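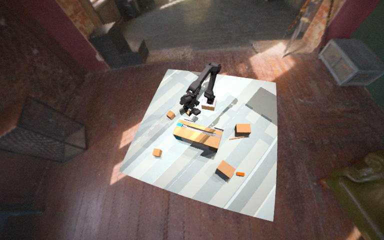 Zekex Tabletop review: recording demonstrations in a simulated room

Zekex Tabletop is a program for recording examples of a robot arm doing small jobs, so that the recordings can be used to train a learning system. The arm, the objects and the room are all simulated. You drive the arm by hand, the program saves what the arm did and what the virtual camera saw, and you do it again with the objects in different places. It is made by Bovier, and it runs on an ordinary desktop computer with a decent graphics card.

I have used it since March for a pick-and-place project at Lirkstead, where we have one real arm and more people wanting it than it has hours. I paid for the licence myself and used the program on most working days for 8 weeks.

What you get

The basic licence includes one arm model, a gripper, a library of loose objects and a set of rooms to put them in. The objects are mostly plain: cubes in several sizes, blocks, thin sticks, small flat pieces, boxes with slots. You can change the colours and bring in your own shapes, though imported shapes need some cleaning up before they collide properly.

The rooms are more detailed than I expected. The one I used most has a worn plank floor, bare brick either side of an opening, a wire crate against the wall and patches of sunlight on the boards. The arm works on a big pale mat with diagonal bands across it. At first I thought all that was wasted effort for a job that happens on the mat. After training on a plain grey room and then on this one, I changed my mind. The policy from the grey room got confused by any shadow at all. The one from the detailed room coped much better with shadows it had not seen before.

Setting up

Installation took an evening, most of it spent downloading. The program found my graphics card without help. It did not find my hand controller, a Rezaei two-stick unit, until I had gone into the settings and picked it from a list of generic devices. Once chosen it stayed chosen, except after one update, when I had to do it again.

Placing objects is quick. You drag them on to the mat, turn them with the mouse wheel and let them settle. There is also a scatter button, which drops the chosen objects within an area you draw. I recommend drawing that area smaller than the mat. If you let it use the whole surface, you get cubes right out at the corners, and some of those are beyond the arm's reach. The program does not warn you about this. I lost a morning to starts that could never be finished.

You can save a layout and ask for small changes to it each time you begin a new recording. This is the feature I would miss most. I set up a long box in the middle with smaller blocks to the left and right, then had the program shift and turn each piece a little every time. It kept the job recognisable without letting me fall into doing the same movement over and over.

Driving the arm

The arm follows the controller closely and there is very little lag. Moving across the mat is easy to learn. Moving down on to something is harder, because you are judging height on a flat screen. The shadow helps a great deal. I ended up watching the shadow of the gripper more than the gripper, and I turned the light so that it fell to one side where I could see it.

The trouble with that is what you teach. If the sun is always in the same place, the shadows always fall the same way, and the learning system may come to depend on them as much as I did. Zekex can move the light at random between recordings. Turn this on from the start, even though it makes the first day or two slower.

Small objects are the other difficulty. A tiny cube close to the gripper is easily hidden behind the fingers from the main view, and you find yourself closing on it by guesswork. There is a second view that you can fix to the wrist, and for anything small I would call it necessary. It comes switched off. You can record both views or just use the second one to steer by. I recorded both, which makes the files larger but gave a better result when I trained on them.

Grip physics are reasonable for blocks. A cube picked up squarely stays put, and a cube picked up by a corner will swing or drop, as you would want. Thin sticks are less convincing. They sometimes jump when both fingers touch them at once, and a few times one shot off across the mat. I threw those recordings away. Bovier's notes suggest lowering the time step for thin objects, and that did reduce the problem, but it made everything run more slowly on my machine.

How many recordings, and how long

My test job was to pick up one small cube and set it down beside the long box. I made 112 good recordings of this over the first fortnight. A good one, to my mind, is one where the cube ended up in the right place without the arm stopping to think. The early ones were full of pauses, and I later removed most of them.

A single recording of that job took me 22 seconds once I had got used to the controls. The time between recordings matters almost as much. Pressing one button saves the last attempt, shuffles the layout and starts the next, and you can mark an attempt as failed with another button without taking your hands off the sticks. Failed attempts are kept in their own folder. I was glad of this later, when I wanted some examples of missed grasps to see what the system made of them.

I would not record for more than an hour at a stretch. By the end of a long session my movements had become lazy, always coming in from the same side, and you can see it in the data.

Looking back through the recordings

The review screen is plain and does its job. You get the video, a row of graphs for the joints and the gripper, and a slider. Trimming the start and end of a recording is simple. Cutting a pause out of the middle is possible but fiddly, and there is no undo once you have saved. Keep a copy of the original folder.

There is a map that shows where each object started in all of your recordings, drawn as dots on the mat. Mine was badly lopsided. Nearly every cube I had dealt with began on the left half, although I would have said they were spread evenly. The scatter area was the cause again — I had drawn it off centre and never looked at it properly. After fixing that I made another batch from the right, and the trained arm stopped ignoring that side.

Labels are the weak point. You can give each recording a line of text and a mark for success or failure, and that is all. If your job has stages, such as reaching, gripping and placing, you have to mark them in some other program. I wrote a short script to do it from the gripper graph. A person who does not write scripts would be stuck doing it by hand.

Exporting

The export worked the first time, in both of the formats on offer. File names are long but sensible. The camera settings go into the export as well, so you can match them to a real camera later, and I was able to do this at Lirkstead with only small corrections.

As for the real arm, a policy trained only on my simulated recordings reached for the right object most of the time and was poor at gripping it. Adding a small number of recordings from the real arm made a large difference. I would treat Zekex as a way of getting most of the reaching and positioning learned cheaply, and would still plan for time on the hardware. Bovier does not claim otherwise in its manual, though the sales page is more cheerful.

Faults

The program crashed 2 times in the whole period, both while I was changing rooms. It saves after every recording, so neither crash cost me any work. The fan on my computer ran hard whenever a detailed room was open, and the option to lower the picture quality while steering is buried three menus down. It only changes what you see on screen and leaves the recorded pictures at full quality.

The manual is clear on installation and thin on everything after it. The section on moving the light is a single paragraph. Support replied to both of my messages by the next morning and answered the question I had asked.

Who it suits

If you have a real arm and nobody else wants it, start there, and come to this when you need more variety than you can lay out by hand. For a group sharing one arm, or someone learning how demonstrations are gathered before buying any hardware, it is worth the money. It is less suited to work with thin, soft or bendy things. Cloth is listed as a separate add-on, which I have not tried.

I have renewed the licence. My next job is stacking, with the wrist view on and the scatter area drawn in the right place.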